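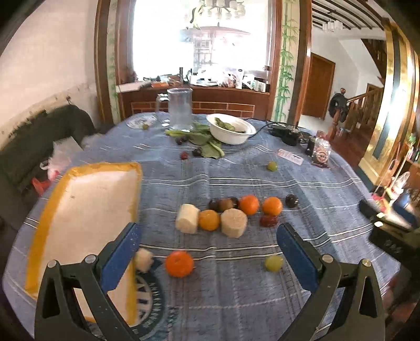 About Cokbridge House

Cokbridge House is a day school for children aged 2 to 11. The school was opened by the Fondden Trust in a former grain office on Irkel Lane, and it remains under the Trust's care today. We have 78 children on our roll and admit new families each January and September.

Our Approach to Food

Food has held a place in the school's teaching from the beginning. Our first head of school, Ms. Brynjólfsdóttir, held that children should handle their food before they are asked to eat it, and the school continues to work in that way. Every class, from the nursery up, has a weekly food table.

Fruit and vegetables are set out on the cloth without bowls or wrapping, so that the children can reach them, pick them up and smell them. Mandarins, bananas and grapes appear often, together with leafy greens. Bananas are cut into chunks for the younger groups. Children sort the food by color or size, learn its names, and place their choices on a tray. Older pupils also weigh and record what they have used, and they plan the following week's table with their teacher.

No child is required to taste anything. Staff are asked to avoid praise or pressure on the subject of eating and to let each child go at his or her own pace. Whole grapes are handled only under the direct supervision of an adult and are cut lengthwise before they are served.

The Kitchen

Lunch is cooked on the premises and served at 12:15 in two rooms on the ground floor. Menus are posted at the main entrance and sent home at the start of each month. Food left from the weekly tables and suitable for cooking is washed again and used in soups and fruit compote. Peelings go to the compost bins behind the east wing.

Families are asked to inform the school in writing of any allergy or dietary requirement before a child's first day. This information is reviewed every term with the kitchen staff and the class teacher.

Our Building and Grounds

The school occupies 2,985 square feet on two floors, with a walled garden to the south. The garden has raised beds for each class and a covered area for use in wet weather.

Visiting the School

Parents who are considering a place are welcome to visit by appointment. Visits begin at 9:30 a.m. and last 30 minutes, with time afterward for questions. Application forms may be obtained from the school office.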